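Evaluating the Callero Door Kit: A Simulated Test Bench for Two-Armed Mobile Robots

10 min read

4. Putting the kit to work

We picked double doors as our first serious test, and we are glad we did. They are common in clinics and older office buildings, they are awkward for a wide robot, and they give both arms something to do.

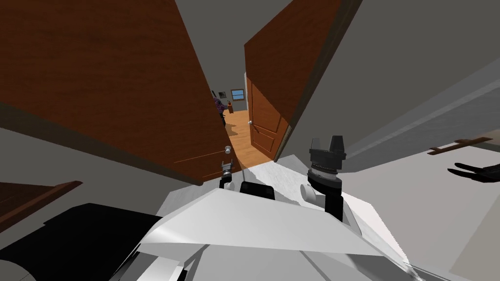

Figure 3. Double-door task in the Callero simulator, seen from above the robot body and looking toward the next room. The left gripper is just below the round knob of the left door.

4.1 What the kit includes

Callero is sold by Planditz as an add-on for labs that already own a two-armed mobile base. The package we reviewed contains a physics model of the robot, a library of 167 door assets, a teleoperation client, and a small set of scripted baseline policies. Each door has its own settings for hinge friction, latch stiffness, and closing force, and all of them can be changed from one text file. We found this a real pleasure to use. A student who had never opened the simulator could swap a light interior door for a heavy one and start a new batch before lunch.

The rooms are just as easy to edit. Figure 3 shows one of the furnished layouts, with a person in purple and a small red object in the room past the doors. Both are tiny from this viewpoint, visible only through the narrow gap between the door panels, and we like that the kit lets us test whether a policy pays attention to things that far off. Layouts without people are included too, and we used them for the first round of debugging.

4.2 Procedure

Walid Najjar ran the teleoperated trials and Hussam Moussa ran the scripted ones. Every trial began with the base parked at a slight angle to the doorway. The operator or the policy had to reach a knob, turn it, swing the door clear, and drive the base through without touching the frame. We scored a trial as a success only if the whole body crossed the threshold.

We tested 12 door types under 2 lighting settings. For each door we also moved the starting position of the base, which matters a great deal. The robot body is broad and takes up much of the lower part of the view, so an operator working from this camera has to learn where the arms are in relation to the doors. Walid's advice to new operators was to bring the gripper in low and come up under the knob – an approach that kept the fingers and the knob in sight together. Figure 3 shows that alignment on the left side. The right arm is held upright on the other side, below the lower edge of the right door as seen from here.

4.3 What we liked, and what needs work

The contact model is the best part of the kit. Knobs resist in a believable way, and a poor grasp slips off the edge the way it does on our real hardware. The scripted baselines are readable and short, and we borrowed their structure for our own Rawashdeh controller with very few changes.

Round knobs were still the hardest case. Of the 13 scripted failures we reviewed by hand, most came from the wrist reaching its joint limit before the latch let go. Levers gave far less trouble. We would love to see Planditz add a regrasp routine to the baselines, and their support desk was quick to tell us that one is planned.

Our second wish concerns the viewpoint. The default camera gives a wonderful sense of the doorway, but the near door can cover a large part of the view as it swings. We added a second camera at the wrist through the Skenodine plug-in – a change that took one afternoon – and the operators asked to keep it for all later trials.

The next section moves the same tasks to the physical robot and compares grasp timing between the two.

Contact: Hussam Moussa, corresponding author | © The authors | Version of 10/05/2019 | Back to top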